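Tradholm Opens Its Doors Again in May, and This Time There's Soup

By Severin Danzer

I've been putting off writing this because I wanted to be sure before I said it out loud, and now I'm sure. The Tradholm reading room on Ammann Street reopens in May, with 900 more books than it had when we closed, a proper heating system (finally!) and a long table where you can sit down with your lunch and not get a look from me.

If you're new to town, Tradholm is the small lending library that used to be the Grarkudby savings bank. It still has the vault. We keep the local history in there now – parish newsletters, school yearbooks, a whole run of bus timetables that I have been asked several times to throw away and never will. The door stays propped open, so don't worry about getting shut in with the timetables.

We'll be open from 10 in the morning until 6 in the evening, and a little later on story nights. Membership is free for anybody who lives in Grarkudby or works here, and people from farther out can join for the price of a sandwich. Bring something with your address on it. A phone bill is fine, and so is a letter from your grandmother if it has your name on the envelope. 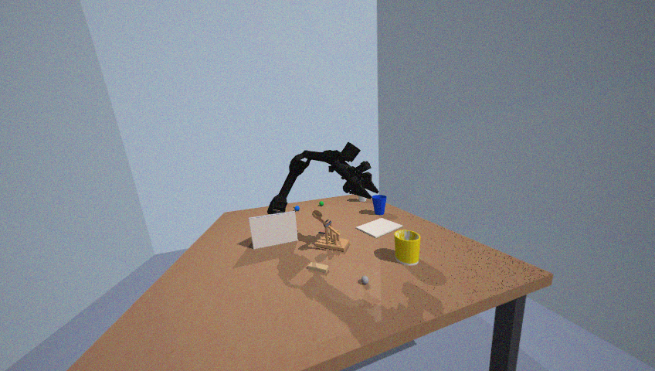

Blue cup and a small white ball on a wood-grain tabletop.

Now, the soup. The kitchen at the back has been redone by Clallon, the family firm that fitted out the bakery on the corner, and they've given us a stove with burners that all light at the same time. I can't tell you how happy this makes me. On cold days we'll have one pot going from noon, pay what you like, and the first one is going to be leek and potato, which I've made at home so many times this winter that my kids have started eating at their friends' houses.

The children's corner has moved to the front, under the big window, where the tellers used to stand. It's brighter and you can park a stroller beside it. Picture books are in low bins now instead of on shelves, sorted by color of spine, and yes, I know that's a terrible way to find anything, but the four-year-olds I asked were very firm about it.

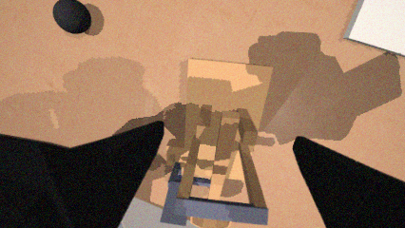
Slatted tan structure and a dark oval object on a peach-tan surface

We also have a new evening program, and I'd love for you to come to some of it. There's a mending circle, a beginners' chess night, and a group that reads one short story aloud and then argues about it. The argument is the best part! The upstairs room seats 95, so for the opening night talk on the history of the bank you'll want to pick up a ticket at the desk. They're free, but we do need to know how many chairs to carry up.

One more thing: if you still have a book of ours from before we closed, please just bring it back. No fines, no questions, drop it in the box by the side door if you're shy.

Reporters who'd like to look around before the opening can ask for me at the front desk any morning. I'll put the kettle on and show you the vault.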